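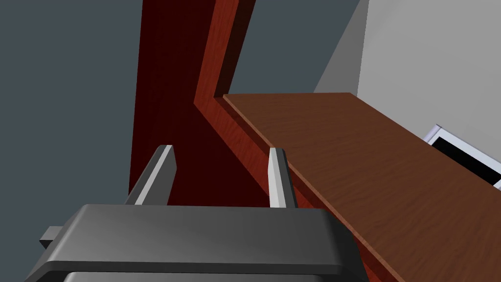 What's in here

Hello! I put this set together for training door and furniture tasks in simulation. There are 326 runs in one made-up flat, nicknamed Mokville, and 157 of them involve the double doors. Every run comes with camera views and joint positions – nothing was recorded on a real robot.

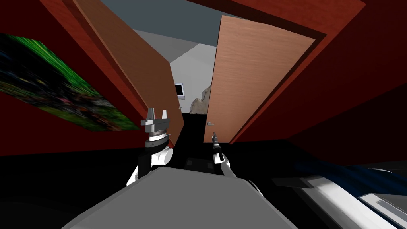 Siqueira

I split runs by starting position, so please don't shuffle them back together. My baseline still struggles with door knobs, and I'd love to see someone beat it. Fixes are welcome any time!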